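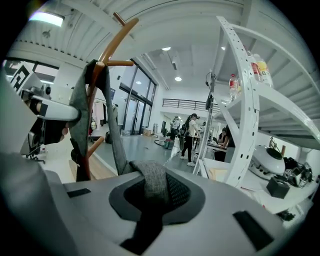
A reader commented that a coat rack should never take long garments, and that anything below the knee belongs on a rail. I disagree in part. A long coat on a short peg hangs in folds, but the load stays close to the pole, and that matters more for stability.

My own rack is a wooden Balico with short round pegs, 15 mm in diameter. I weighed the winter coats in April: the heaviest came to roughly 25 ounces more than I had guessed. It now hangs on the side facing the wall – the pole leans less that way.

Pale and dark clothes still share the rail. Sorting them by length freed 97 mm at one end, enough for the rain jacket.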